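Oltau 手持示教夹爪 双手套装

产品概述
Oltau 是一套手持式示教夹爪,供操作者直接用手演示抓取、摆放、整理等桌面任务,采集到的轨迹用于机械臂策略训练。演示阶段不需要机械臂在场。套装含左右手各一把夹爪、一台主机、充电座和标定板。夹爪的指端结构与 Dernberg 系列机械臂末端完全一致,更换指尖时两侧使用同一物料号。

如需主从遥操作方式示教,请参阅 Pellholm 主手页面。两种方式生成的数据格式相同,可在同一训练任务中混用。

适用任务
桌面小件的分拣与归位;瓶、管、盒类包装的竖放与平放;双手协同任务,例如一手扶持、一手旋盖;从抽屉或浅盘中取放物品。
不适用于:液体浸没环境、明火附近、需要持续大力矩的拧紧作业。

结构与工作方式
夹爪由手柄、扳机、平行开合机构、指尖组件和顶部相机组成。扳机与指端为机械直连,手指的力感不经电机转换,操作者能直接感觉到物体是否夹住。开合量由编码器记录,与图像共用同一时钟。

相机采用广角镜头,安装位置固定,画面下方始终保留两侧指尖,便于算法判断指尖与物体的相对位置。请勿自行加装遮光罩,遮光罩会进入画面四周并影响标定结果。

位姿由视觉与惯性数据融合解算,不依赖外部基站。解算在主机上离线进行,录制过程中指示灯仅反映原始数据是否正常写入,不代表解算必然成功。

主要参数
最大开合行程:66 mm
双手同步误差:不大于 2 ms
工作时间:单次充电可连续录制近 9 小时
数据接口:USB-C
指尖:可更换,软垫为易损件
存储:可拆卸存储卡,出厂已格式化

示教流程
1. 开机后将两把夹爪放回充电座,按住同步键至双灯常亮。
2. 手持标定板,让两把夹爪的相机依次扫过板面。标定板应平放,表面不得有反光。
3. 缓慢环视工作区一周,建立环境地图。环视时扳机保持松开。
4. 摆放物品。每条演示的初始布局应有变化,包括位置、朝向以及相互遮挡关系。
5. 短按录制键开始,完成任务后双手退出工作区,再次短按结束。
6. 演示失败时长按录制键,该条数据会写入失败标记并保留在卡内,导出时可选择是否包含。

单个任务首次训练建议采集不少于 33 条有效演示。物品种类增加时应相应增加条数,不宜靠重复同一布局来凑数。

桌面与环境要求
桌面以哑光为宜。白色桌面可以使用,但背景中须有足够的纹理供视觉定位,纯白墙面角落不适合作为工作区。办公室或实验室内的柜体、立柱、显示器、绿植均可作为定位特征,录制期间不要移动。顶部灯带不影响定位,但自动曝光可能因灯带进入画面而压暗桌面,建议在主机软件中将测光区域设为画面下半部。

双手演示时,两把夹爪会互相进入对方视野,软件在建图阶段自动剔除这部分特征点,无需人工遮罩。操作者的手臂和躯干同样按动态区域处理。

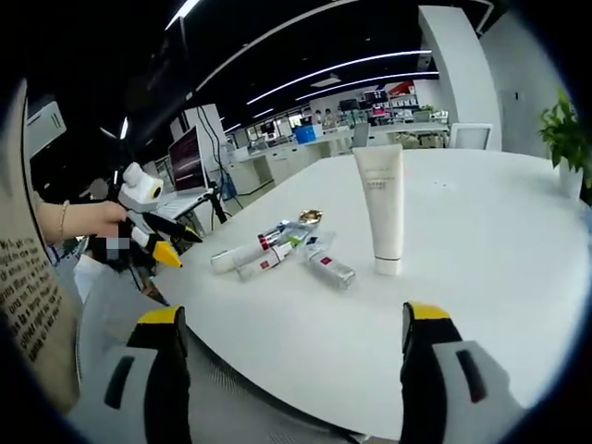

细长软管类物品平放时,建议从管身中段夹取,夹持方向与管身长轴垂直。管壁较软的,扳机行程不要压到底,留出回弹余量。竖放物品应先接触后闭合,避免指尖侧面将其碰倒。透明瓶和金属光泽的瓶盖在图像中边缘不稳定,此类物品的演示条数应适当增加,并尽量覆盖不同的光照角度。

数据导出
主机软件 Yu 负责解算、切分和导出。导出内容包括图像序列、六自由度位姿、开合量和时间戳。定位丢失的片段会自动标出,可整条剔除,也可截取有效段。人脸及屏幕区域可在导出前启用像素化处理,处理后的文件不可还原。

维护
指尖软垫出现发亮、开裂或边缘翘起时应更换,左右两片须同时更换。镜头用无尘布干擦。固件升级前请先导出卡内数据,升级过程会清空缓存分区。长期不用时,电池应保持半电存放。

常见故障
双灯交替闪烁:时钟未同步,放回充电座重新执行第 1 步。
轨迹出现跳变:环境地图特征不足,或录制中背景物品被移动,需重新建图。
开合量读数不归零:指尖未装到位,拆下重装后在 Yu 中执行零点校准。
单侧无图像:检查存储卡是否插紧,卡槽盖未合上时相机不启动。

配件订购
指尖组件(一对)、软垫(十片装)、备用电池、标定板、桌面充电座均可单独订购。Pellholm 主手用户可共用充电座,电池不通用。

技术联系人
应用支持:Nneka Sani
机械接口与指尖定制:Obinna Ibrahim
来信请附夹爪序列号、Yu 版本号以及一条可复现问题的原始录制。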